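Prallus Evening School
Setting Out and Putting Away: Notes for Session 6
Handout, 29 March 2018

Last session ended with a table nobody could find the top of, so tonight we begin with small colored pieces and a clear surface to put them on. Read this before you touch anything. Those who did the November course may skip the first paragraph, having suffered it already.

Rule one is the two-table rule. The near table is for work. The far table is for everything you swear you'll need in a minute - packages, containers, the rest of the household. Line it all up along the back and leave it there.
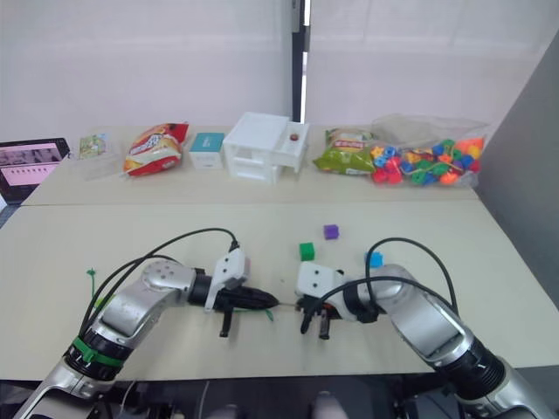
Page 74

Cubes are the kindest thing to practice on. They don't roll, they don't spill, and they have no sentimental value. Purple, green and light blue will do. Keep them far enough apart that you can pick up one without consulting its neighbors.

The Imudo method (see the reading list, if you must) wants every piece squared to the table edge before you start. I have tried this. It uses up an evening.
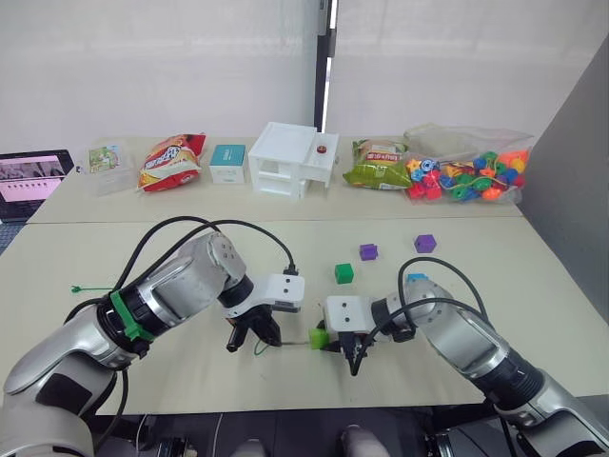 and the same goes for the seam where two tables meet. A block parked near it will be on one table by intention and on the other by supper. Pick a side. Push the tables tight before you lay anything out, and again after someone leans on them.

Next, spacing. Mendoza's handbook gives 300 millimeters between pieces, a figure that assumes you own a ballroom. A hand's width is plenty.

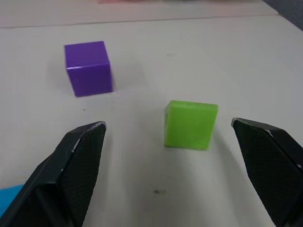
Rirkari asks whether the colors have to be kept apart as well, or only the shapes. Only if you plan to sort by color later. Decide first, in writing, because people change their minds halfway and then blame the blocks.

Putting away goes in reverse: small pieces first, then containers, then whatever has been lurking at the table's edge. Check the corners nearest you. They are always the last place anyone looks.
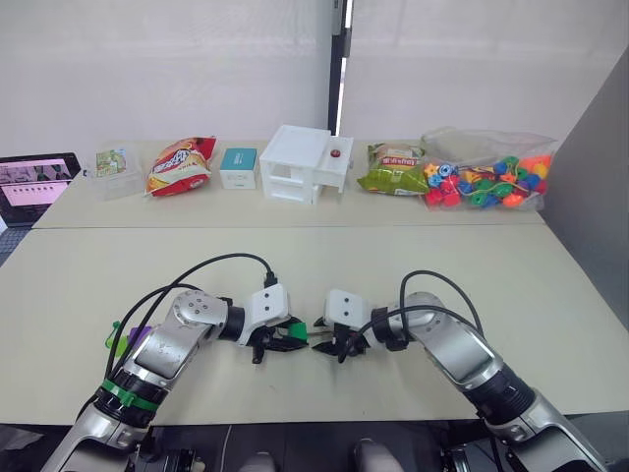

But surely the edge is the handiest spot for small plastic things, a reader of the earlier edition wrote in. It is, right up to the moment an elbow arrives.

For next time: clear one table at home and keep it clear until class. Reading is page 286, footnotes included.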